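3.2 핸드헬드 그리퍼의 설정 및 정비

본 절은 Onthorpe 그리퍼(이하 O형)를 수집 현장에 내보내기 전후로 수행한 점검 절차를 정리함. 하드웨어 구성은 3.1절과 동일. 여기서는 링크 유격, 핑거 패드, 개폐폭 보정만 다룬다.

링크부. 양쪽 암은 핀 결합 평행 링크 구조이고 유격은 거의 전부 핀에서 나온다. 초기에는 유격을 손으로 흔들어 판단했는데 작업자마다 기준이 달랐음. 이후 400 g 추를 패드 끝에 걸고 처짐을 다이얼 게이지로 읽는 방식으로 변경. 좌우 처짐 차이가 기준을 넘으면 핀을 빼서 세척하고 재조립, 그래도 안 되면 핀 교체. 윤활은 건식만 사용한다. 오일을 쓰면 섬유 보풀이 링크 틈에 엉겨 붙는다. 담요나 수건 위에서 작업하는 세션이 많아 이 문제가 생각보다 컷다.

핑거 패드. 패드는 소모품으로 취급. 면이 각진 형상이라 접촉이 모서리 쪽에 몰리고, 마모도 거기서 먼저 생긴다. 교체 판단은 육안이 아니라 마찰 시험으로 함(경사판, 일회용 그릇 시편). 좌우 패드는 반드시 같이 교체. 한쪽만 새것이면 얇은 물체가 파지 중에 돌아간다. 특히 일회용 그릇처럼 가볍고 벽이 경사진 물체에서 심하다. 그림 5는 이런 종류의 물체와 패드의 위치 관계를 보여준다. 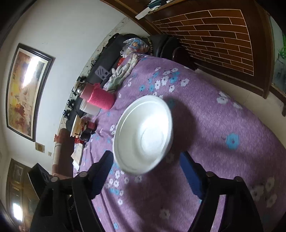

그림 5. 꽃무늬 담요 위쪽의 흰색 일회용 그릇과 O형 그리퍼의 양쪽 핑거 패드. 왼쪽 패드 끝은 림 하단에 거의 닿아 있고 오른쪽은 간격이 있음.

그림 5와 같은 좌우 비대칭은 두 가지 경우로 나눠 봐야 한다. 첫째는 단순히 물체가 중심선에서 벗어난 경우. 둘째는 그리퍼 자체의 영점이 틀어진 경우. 영상 한 장으로는 구분이 안 되므로 세션 시작 시 빈 상태에서 완전 닫힘 동작을 2회 기록하고, 두 패드가 만나는 지점의 픽셀 좌표를 영점으로 저장한다. 세션 종료 후 같은 동작을 반복해서 비교. 값이 벗어난 세션은 개폐폭 라벨을 다시 계산하거나 제외함.

개폐폭 보정. 완전 열림에서 완전 닫힘까지 5단계 스페이서를 끼우고 각 단계의 패드 간격을 기록, 조각별 선형으로 보간. 처음에는 양 끝점만 썻는데 중간 구간 오차가 커서 폐기. 스페이서는 Nasution 규격품을 쓰다가 분실이 잦아 자체 가공으로 바꿈. 치수는 부록 B 참조. 보정 파일은 그리퍼 번호별로 관리하고, 암이나 패드를 건드리면 무조건 새로 만든다. 패드만 갈고 예전 파일을 그대로 쓴 사례가 있었고 해당 데이터는 전량 재보정하였다.

렌즈부. 광각이라 주변부 비네팅이 있고 네 모서리는 위치 추정에 쓰지 않는다. 렌즈는 매 세션 전 블로어, 필요시 극세사 천. 강한 조명에서 흰 물체 내부가 밝게 날아가는 경우가 있어 노출은 고정하지 않고 상한만 걸어 둠. 노출 상한값은 Trernska 현장에서 잡은 것을 나머지 현장에도 그대로 적용했다. 현장별로 다시 잡는게 맞지만 일정상 못 함.

정비 기록. 점검 항목은 한 장짜리 양식으로 통일하고 세션 번호와 묶어 저장. 6월 이후 누적 세션은 645건. 양식은 Viorica Jitaru가 작성했고 핀 교체 절차는 Nhàn Trình이 정리한 것을 따랐다. 초기 세션은 양식 이전이라 핀 교체 시점이 빠져 있음. 이 구간은 종료 시 닫힘 기록만으로 상태를 역추정했으며, 4장 분석에서는 별도 표시하였다.

남은 문제. 핀 마모가 세션 수보다 개폐 횟수에 더 가깝게 따라가는 것으로 보이나 초기 세션은 개폐 횟수 로그가 불완전하다. Broluto 현장 분은 로그 형식이 달라 아직 합치지 못했다. 또 온도에 따른 패드 경도 변화는 측정하지 않음. 겨울철 난방 안 된 방에서 마찰 시험 값이 낮게 나온 적은 있으나 표본이 적어 본 논문에서는 다루지 않는다.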